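Robot Cell Practice, Handout 2
Setting up and checking the strip cell in the simulator

Read this before you come to the lab. The first part covers the simulated cell, which everyone sets up first. The second part covers routine checks and the most common repairs. The real cell at the Plarkthorpe building follows the same order of work, and you will be signed off on the simulator before you go there.

The project file is called Vomitz. Open it in Risent and wait for the arm to load before you touch any of the panels. The task uses a red ball, a marked yellow strip, a small jointed stand and one arm with a two-finger gripper.

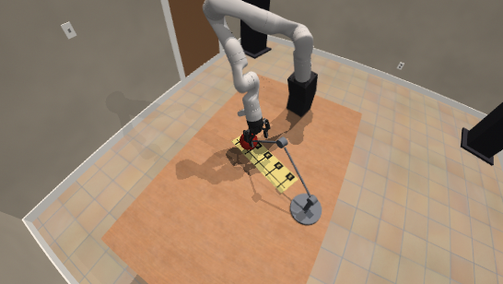
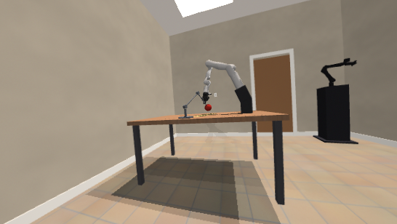
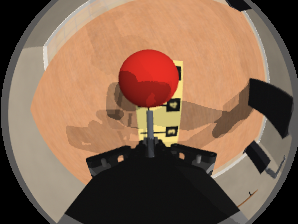

The cell as seen from three viewpoints in Risent.

1. Before you move anything

Check that the program is paused. The clock in the lower bar should not be counting. If it is, pause it, reset the arm to its home position and start again from the saved file. Do not try to rescue a run that started by accident, as the joint values will no longer match the ones on your sheet.

Set the speed limit to 11 percent. Leave it there for all of section 2 and section 3. The limit goes back to its default every time the file is reopened, so check it again after a crash or a restart.

Write down the names of the objects in the scene list. You will need them when you assign frames, and two of the names differ by one letter.

2. Setting the base frame

Every position in the program is measured from the base frame. If the base frame is off, everything else will be off by the same amount, and you can spend a long time adjusting pick points that were right to begin with.

Select the arm and open Frames. The origin belongs at the center of the mounting face, with Z pointing up. Turn on the axis display and look at it from the side and from above. A frame that looks right from one side can still be rotated, so use both views.

Next, set the strip frame. Its origin goes at one corner of the strip and its X axis runs along the long edge. Use the three-point method: origin first, then a point far along X, then a point on the Y side. Pick the second point as far along as the strip allows. A short baseline makes a small error in picking into a large error in angle.

Save the file under your own initials at this point.

3. Setting the tool frame

The tool frame sits midway between the two finger pads. The value supplied with the file is 218 mm from the flange along Z. Enter it by hand and do not drag the frame into place.

To check it, choose a fixed point in the scene and bring the tool center to it from three different wrist angles. The position reading should stay within 2 mm for all of them. If it does not:

Check that you typed the value in the Z field.
Check that the tool is attached to the flange and not to the last link.
Check the finger opening. The pads must be even on both sides when you take the reading.

A tool frame error shows up as a pick that is good in one wrist position and poor in another. A base frame error shows up as the same offset everywhere. Learn to tell these apart. It is the question students most often get wrong at sign-off.

4. Clearance

The arm must be able to reach its work without passing through anything else in the cell. Risent does not stop the arm on contact unless collision checking is on, and in the Vomitz file it is off when you open it. Turn it on for the arm links, the gripper and the stand. Leave it off between neighboring links of the same arm, or you will get a constant warning.

Add an approach point directly over each pick point and give it enough height for the open fingers to clear. Move between approach points first. Only go down to a pick point when the moves between approach points run without a warning.

Thin parts cause the most trouble. At high speed the arm can pass a thin rod between two time steps and no contact is reported. If you raise the speed later, shorten the time step as well and rerun the clearance check.

5. Camera views

Use at least one view from low at the side and one from close to the tool. The side view is for height. The close view is for lining up the fingers.

The wide-angle view bends straight edges, more so away from the center. Do not judge distance or squareness from it. Read the numbers in the position panel.

Shadows are helpful for judging height but they depend on where the lights are. If you move a light, note it on your sheet.

6. Routine checks

Do these at the start of each session, in the simulator and on the real cell:

Home position matches the sheet on all joints
Speed limit set
Base, strip and tool frames match the saved values
Gripper opens and closes fully
Collision checking on (simulator) or guard closed (real cell)

On the real cell, also look over the cable run from the base to the wrist and check the finger pads for wear. Replace pads in pairs. After any pad change, the tool frame has to be checked again as in section 3, even when the new pads are the same part.

7. Common faults

Gripper closes on one side first. In the simulator this is nearly always a wrong joint limit on one finger. Compare both fingers in the joint table. On the real cell, power down and check the linkage for dirt before adjusting anything.

Arm jumps at the start of a run. The first point in the program is far from the current position. Add a move to home as line one.

Ball shakes or shoots away during a grip. Closing force is too high or the time step is too long. Lower the force first.

Frames shift after saving. The file was saved with the program running. Go back to your last paused copy.

What to hand in

One completed setup sheet, your saved file, and a short note on any fault you found and what you changed. Bring the sheet with you in December when we start on the real cell. Background reading is chapter 3 of the Rissanen manual, the part on frames and tool calibration.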